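The Drawer at Masilela Street

Lotte Mertens had the keys to her aunt's flat for 18 days before she went in. It was over the old Elero dry cleaner in Vindotville, up a flight of stairs with rubber on the treads, and the landlord wanted it back by the end of January.

She took the early bus from Keltalen with a roll of garbage bags and a thermos. Manju Shakya from downstairs heard her on the landing and came out in her slippers.

"You're the niece," Manju said.

"Yes."

"She said you'd be late."

Lotte didn't know what to say to that, so she said thank you and let herself in.

The flat smelled of floor polish. Her aunt had been a tidy woman and had died in hospital, so the bed was made and the cups were put away. Lotte started in the kitchen. She wrapped the plates in newspaper and put the pans by the door for Samer Nasrallah, who ran the second-hand shop and had offered 80 dollars for the lot without seeing it. By eleven she had done everything except the white cabinet in the hall.

She remembered the cabinet. As a child she had been told to keep out of it, and she had, mostly. The knob was dark and round, and her aunt used to tap it twice with a fingernail on her way past.
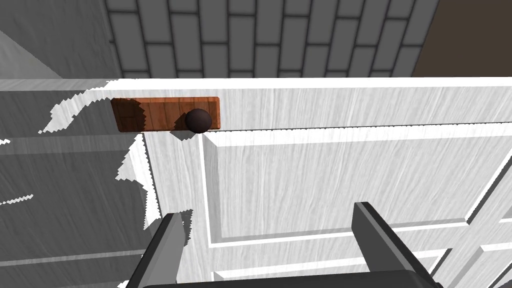 The white cabinet, with its dark knob on the wooden plate.

The drawer was stuck. Lotte pulled it straight, then pulled it up and toward her, then sat down on the floor and drank some tea. After a while she went and knocked on Manju's door.

"It's the drawer," she said.

"You have to push it first," said Manju. "Push, then pull. She showed me in case of emergencies."

"What sort of emergencies?"

"She never said."

Lotte went back and pushed, and felt something give behind the wood. The drawer came out as easily as anything.

There were letters in it, tied in bundles with kitchen string. They weren't love letters, which was what her mother had always claimed. They were from the Vindotville council, and they were about the lane.

The lane ran behind the building to the river. Lotte had used it every summer to get to the swimming spot. In the first letter the council regretted that it would be closed and sold. In the second it noted Miss Mertens's objection. In the third it noted it again. Her aunt had kept a carbon of each reply, typed, and not one of them was longer than a page. She wrote about the people who used the lane. She gave the names of the dogs. In one she listed the children who went down it with towels, and Lotte was there between two boys she had forgotten, spelled properly, with her age. She had been eight.

She read until her legs went numb. The argument had gone on for years. A man named in the early letters retired, and another took over who was ruder, and then came one called Mansa Baidoo who was not rude at all. His last letter was short. The sale had been withdrawn, he wrote, and he would be glad to walk the lane with her some time if she was willing to show him the swimming spot.

There was no carbon for that one.

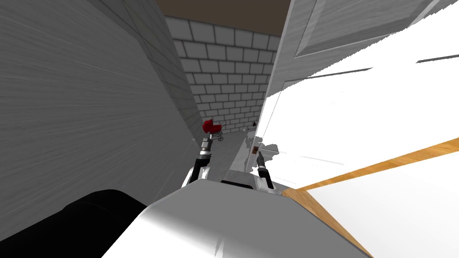 Manju came up at one with soup in a jar and stood in the doorway with it. She looked at the letters all over the floor.

"Did he ever come?" Lotte asked. "The council man?"

"Mr. Baidoo? He came Thursdays." Manju put the jar down on the stove. "He was at the funeral. Tall, grey coat. You would have seen him if you'd stayed for the sandwiches."

Lotte had not stayed for the sandwiches. She'd had a bus to catch, and there had been another one an hour later.

She ate the soup standing up. Then she rang Chae-won Pyo at work and said she would need tomorrow off as well. Chae-won asked if everything was all right and Lotte said yes, there was just more of it than she'd thought.

Samer came at three with his nephew and a trolley. He gave her the 80 dollars in an envelope and took the pans, the plates, the bed and both chairs. He stopped at the cabinet and ran his thumb along the edge.

"I could do you another 200 for this," he said. "It's a good solid piece."

"The drawer sticks," Lotte said.

"I can fix a drawer."

"No," she said. "I'll hang on to it."

He shrugged and wheeled the chairs out. She could hear the trolley bumping on every stair, and his nephew telling him to slow down.

When they had gone she tied the letters up again in the same order and put them back, except for the last one, which she put in her coat pocket. It had a telephone number under the signature. It might not be the right number any more. She tapped the knob twice, locked the flat behind her and went down the back way, to see how far along the lane she could get before dark.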